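Ticket: Mixed fruit trays, packing bench
Product line: Terkham gift assortment
Status: Open
Opened by: Darmawan Wuisan

Issue: Fruit shifts when the assortment tray is carried from the bench to the cooler. Small citrus ends up against the wall and tomatoes end up touching oranges. Six complaints from the Dilside shop in November, all for bruised tomatoes.

Tray is the shallow brown cardboard bottom, seated inside the red outer. Fill is mixed: tomatoes, tangerines, one orange, one small citrus.

Tried so far:
1. Reduced fill weight from 1,248 g to the next size down. No change.
2. Tangerines together on the left, orange on the right, tomatoes last. Less rolling, but the middle of the floor stays open and a tomato placed there has nothing to rest against.
3. Swapped the Bartoš tray for the Wemen tray, same footprint, 190 mm on the short side. No change.

Layout from step 2, with a tomato held on the tray floor – the white splashes are on the tray floor and make a handy position reference.
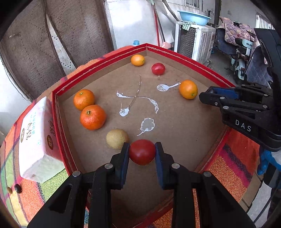 Shuzhen Yuan: Step 2 is the right direction, but I would stop using the splashes as a reference. They vary between batches. Put the largest tangerine next to the tomato and close the gap with a folded strip of tissue paper. Also check the walls – if they are lower than half the height of the orange, the orange will ride up on a tilt.

Strip added, 480 mm before folding. Carried one tray to the cooler and back, tomato stayed in place. Wall height not checked yet. Next: repeat with 200 trays before changing the packing sheet.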